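Companion Animal Rehoming and Foster Care
Progress report to the Onyeka Fund, second reporting period
Prepared by Elmarie Buthelezi, Program Manager

The foster care stream has continued on the schedule agreed with the Fund in June. During the period 23 dogs entered foster placements through the program, and six of the homes involved were new to fostering. Placements continue to favour adult dogs of medium and large size, which wait longest in kennels and were identified in the original application as the priority group.

All new foster carers attended the induction evening before receiving a dog. The session was revised by Kgomotso Coetzee following comments from the first intake, and now gives more time to lead handling, safe introductions to resident cats and the signs of stress in a newly arrived animal. Carers receive a starter supply of food, a collar and tag, and an after-hours telephone number.

Seven dogs remained in care at the close of the period. One of these, a senior cattle dog cross named Futon, is receiving treatment for arthritis and will stay with his present carer until the veterinary team is satisfied that his medication is stable. His costs have been charged to the medical line and are within the approved amount.
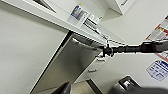

Page last changed: June, by R. Barbosa

Expenditure on veterinary services was higher than forecast owing to dental work on several older dogs. The sum of $2,398 was moved from the transport line to meet this cost, with the prior written agreement of the Fund. Transport has been underspent – carers have generally been willing to collect animals themselves – and we do not expect the transfer to affect services before the end of the grant.

The behaviour support component has been slower to establish. Our first trainer withdrew for family reasons, and home visits were suspended until Ruan Van der Merwe commenced in the position. Visits are now offered every Friday, with priority given to dogs showing separation distress or guarding food. Carers who missed a visit during the suspension have been contacted and offered a new time.

In the next period we intend to translate the carer handbook, complete the follow-up calls to adopters and bring the microchip transfer records up to date. Pravesh Mabaso will provide the financial statement under separate cover. We ask that the Fund confirm whether unspent transport money may be carried forward to the final quarter.

Contact the program office | Copyright Companion Animal Rehoming and Foster Care | Back to top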